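About Florkley

Florkley is a repair and supply shop for household sewing machines. We service machines, sell parts and thread, and teach evening classes in basic garment mending. The shop has been in the same building on Daltura Street since it opened in 2000.

How we started

Haziq Sinaga opened the business under the name Sinaga Machine Repair. He had spent his working life up to then fixing industrial machines in a uniform factory, and took in home machines on weekends. When the factory moved out of town he rented the front half of our current building and put a sign in the window. Most of the early work was cleaning, timing and belt replacement on older metal-body machines. That is still the largest share of what comes across the counter.

Fikri Nasution joined as an apprentice and became a partner after the move into the back half of the building. The name changed to Florkley at that point. The two halves together give us 2450 square feet, divided between the counter, the repair benches, the parts room and the classroom.

What we do

We repair mechanical and computerized sewing machines, sergers and most embroidery machines. We do not repair industrial machines or knitting machines. A standard service covers cleaning, oiling, tension and timing adjustment, and a stitch test on three weights of fabric. You get the test swatch back with the machine. If a repair will cost more than the estimate, we call before going any further.

The parts room holds bobbin cases, feet, belts, needle plates and foot pedals. Parts for discontinued models are pulled from machines donated to us for that purpose. We keep a written list of what we have, and you are welcome to call and ask.

We also carry the Aseo line of polyester thread in 300 colors, along with needles, interfacing, zippers and a small selection of plain cotton.

Classes

Classes are held in the evening and run for six weeks. The beginner course covers threading, straight seams, hems and buttonholes. The mending course covers patches, zipper replacement and taking in a waistband. Machines are provided, but many students bring their own and learn on what they have at home.
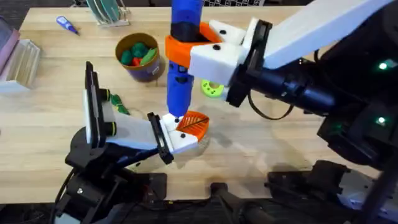 Each course costs $70, including thread and practice fabric. Students pay for any fabric they choose for their final project. The next beginner course starts on August 3, 2021, and the mending course follows when it ends. We do not run classes in May, when the repair benches are busiest with costume work for the local schools.

Visiting the shop

No appointment is needed to drop off a machine. Please bring the foot pedal, the power cord and the bobbin case, even if the problem seems to have nothing to do with them. Parking is behind the building, and there is a ramp at the rear door. Ring the bell there if you need help carrying a cabinet model.

Finished machines are held for sixty days.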